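Notes from the Sisbridge bench

Hello again! I promised last time I'd write about laundry, and I'm a woman of my word. We're now well into the bag task, where we teach the robot to close zippers by doing it ourselves with the hand-held gripper, over and over, and letting it learn from the recordings. The goal for this round is 300 good demonstrations. We have 108 so far, and my right wrist would like a word with whoever picked the goal (me).

Zippers on mesh are mean. With a jacket you can grab the fabric and it stays grabbed, but netting slides, folds under itself and stretches just when you want it to hold still. My first day I kept pinching way too hard and dragging the whole bag across the table. Eustaquio Carrillo watched me do this for a while, then took the gripper and showed me his way: get a fold of the mesh standing up first, come in with the fingers wide, and close slowly. So much better! I copied him shamelessly, and then had to throw out 12 of my old takes because they taught all the wrong habits.

The other thing I've learned is to slow down before the grab. I want to rush in (I've done this a hundred times at home, after all), but the model needs to see how you line up, and a hurried approach is just a blur. 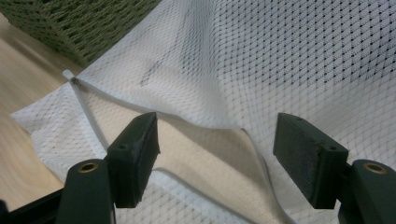
Foam pads help a lot, by the way. The team over in Tranddale asked what we use, and it's plain foam on the inside of each finger. Swap it when it gets shiny.

Next up is bags with something in them, probably socks, and after that the Tapia folks want to try remote control on the same task so we can compare. If you'd like a turn on the gripper, come by the bench any afternoon and I'll find you a bag.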